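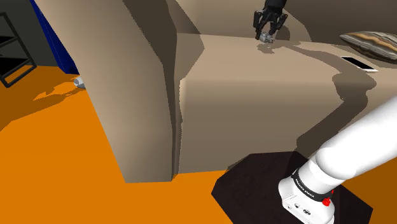
Beige sofa, computer rendering

To: Members of the Marnbridge Library Consortium list
Subject: Re: Renewal period for interlibrary loans

Dear colleagues,

The Bellville office has received the following question from the Idham branch:

> Our patrons have asked whether a loan from Sandberg may be renewed
> a second time when no other reader has placed a hold. The printed
> guide says one renewal. The online form seems to allow more.
> Which should our desk staff follow?

The online form is correct. Since May, each loan may be renewed 2 times, provided that no hold is in place on the day of the request. The printed guide will be replaced when present stock runs out. 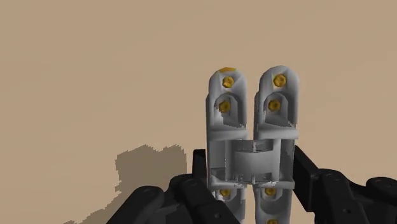 Branches should also note that the limit does not apply to bound newspapers or local maps, which must be returned on the first due date. Last year the consortium handled 3,451 loans, of which 2,712 were renewed once. A further 476 requests were refused under the former rule.

Desk staff who have already turned away a second request under the printed guide may reopen it without a new form. Questions about a particular title should go to the lending branch.

Sincerely,
Embla Sjöberg
Lending Services, Bellville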